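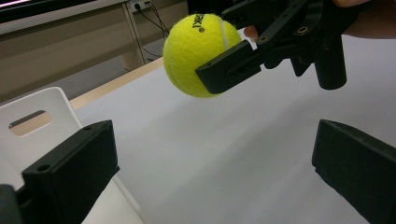

Reynaldo Belmonte held that a tennis ball should be judged by its cloth before its bounce, and readers of the Nevthorpe household encyclopedia have been arguing with him ever since. It is a fair place to begin, for the cloth is what most of us notice first when we pick one up.

Tennis ball

A tennis ball is a hollow rubber ball covered in a fuzzy cloth known as felt, made for the game of tennis and borrowed, over the years, for a great many other pleasant uses. The usual color is a bright yellow with a touch of green in it, although older players will remember white ones very fondly.

Construction

The core is made from two rubber cups joined together into a hollow sphere. Over this go two pieces of felt, each cut in a shape something like a dog bone or a fat figure eight, and they wrap around one another so neatly that people who have handled tennis balls all their lives are often surprised to learn how few pieces there are. The pale curving line where the pieces meet is the seam. The maker's name is commonly printed on the felt in dark ink, and it tends to wear away with play.
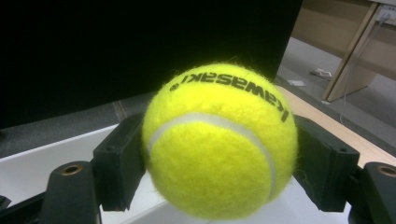 Felt is usually a blend of wool and nylon over a cotton backing. The raised fibers, called the nap, slow the ball in the air and help the strings take hold of it, so a player can put spin on a shot. A ball with a worn nap travels faster and is harder to control, while one that has fluffed up feels slow and heavy off the racket.

Pressure and storage

Most match balls are filled with air or gas above ordinary pressure and sold in sealed cans. Once the can is opened the pressure begins to leak out, little by little, whether or not anyone plays. Pressureless balls get their bounce from a thicker rubber shell and keep it a good deal longer, which makes them a favorite for practice baskets. Either kind likes a dry cupboard at room temperature.

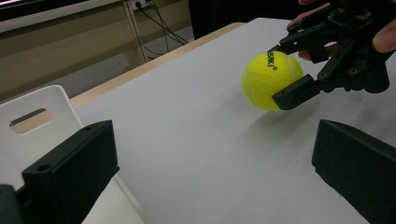
Retired balls lead long and useful lives. They are slipped over chair legs to spare the floor, tossed in the dryer with a down coat, rolled under tired feet and, of course, thrown for dogs, though the felt is rough on teeth and a chewed ball ought to be taken away. The Birgate club keeps a bin of them by the gate, free to anyone passing.

See also: Felt; Racket; Court surfaces

Last revised 2023-04-12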